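Ovora pulls 267 recordings after pinched thumb at Mosbridge office

A thumb that got a fair old squeeze has led the Mosbridge firm Ovora to stop its robot arm, go back through a good part of its year's work and write to every customer on its books, and the people there have been very decent about telling us how it all came about.

The arm is called Pastor, and it spends its days picking up the sort of odds and ends you'd find on any office table. In the middle of one morning in October it was meant to pass a paper cup to Leonie Doolan, who looks after testing, and then let go. It held on and kept closing, and her thumb was between the fingers when it did. She hit the stop button with her other hand (she is left-handed, and says she has never been so glad of it), and was back at her desk after lunch with a bruise, an ice pack and a very large slice of someone's banana bread.
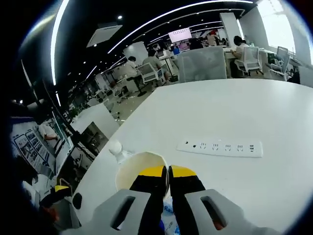

Pastor learns how hard to grip from people, and that is where the trouble started. Ovora's staff pick things up with hand-held grippers, and each grip is recorded with the distance between the two fingers, so that the arm can copy it later. A white paper cup pinched between the yellow tips is a good test of the system, being soft enough that a small error matters a great deal. If the tool thinks its fingers are further apart than they are, the arm will learn to close further than anyone ever meant it to.

One of the hand-held tools was doing just that. A small sensor called the Marard, which sits inside the housing and reads the opening of the fingers, had worked its way off its mount by 2 mm. You would never have spotted it by looking, and the tool felt perfectly normal in the hand. The start-up check didn't catch it either, as it only asked whether the sensor was sending a signal, and the sensor was sending one quite happily.

"It was telling us a fib in a very steady voice," said Crescencio Carrasco, who runs the recording sessions and took the whole business rather to heart. "If it had jumped about we'd have been on to it in a minute. I must have picked that tool up every day for weeks and thought it was the good one."

Mr Carrasco and two colleagues stayed back over several evenings to go through all 1446 recordings made since the tools were last serviced. They found 267 that had come from the faulty one, and those have been withdrawn. Another 44 couldn't be matched to a particular tool at all, owing to a gap in the log, and the firm has decided to take those out as well and do them over. 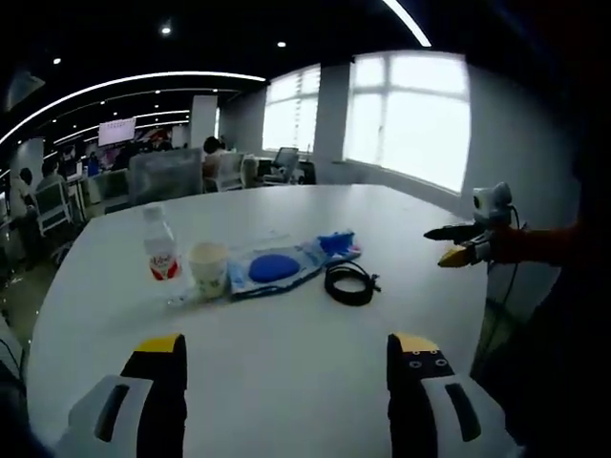
Why the arm didn't stop

Readers with a head for machinery will be wondering about the force limit, and so were we. Pastor does have one, and Ms Doolan was frank that it should have cut in well before her thumb knew anything about it. It had been raised in the winter for a job lifting full water bottles, which kept slipping, and it was never put back. The note asking for it to be lowered was found in a shared folder, marked as done.

"So there's two faults there, and one of them is plain old housekeeping," she said. "I signed off that change in the winter myself, so I can't go growling at anybody."

The limit is now back where it was and locked behind a password, and the arm won't be handing anything to a person until an outside inspector has been through. It is still allowed to put things down on the table for someone to collect afterwards, at a walking pace and with the person standing behind a line of tape.

The hand-held recording has carried on in the meantime, with a new check at the start and the end of each session. Whoever is using a tool closes its fingers on a metal block of known width and reads the number out loud to a workmate, who writes it down in a paper book.

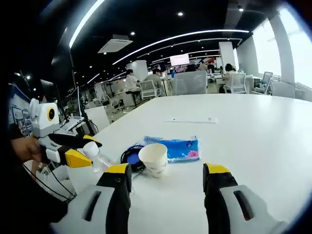 It adds a few minutes to the morning, and Mr Carrasco admits there was some grumbling in the first week, mostly from him. He has since ordered a second block, after the first went missing and was found propping open the kitchen door.

Customers using grip settings that came from the withdrawn recordings have been asked to go back to the previous version and to keep hands clear of moving fingers until a corrected set is sent out. Ovora says it has had no reports of injuries elsewhere. Anyone who hasn't had the letter and thinks they should have is welcome to ring the Mosbridge office and ask for Ms Doolan, whose thumb, we're pleased to say, is mending nicely.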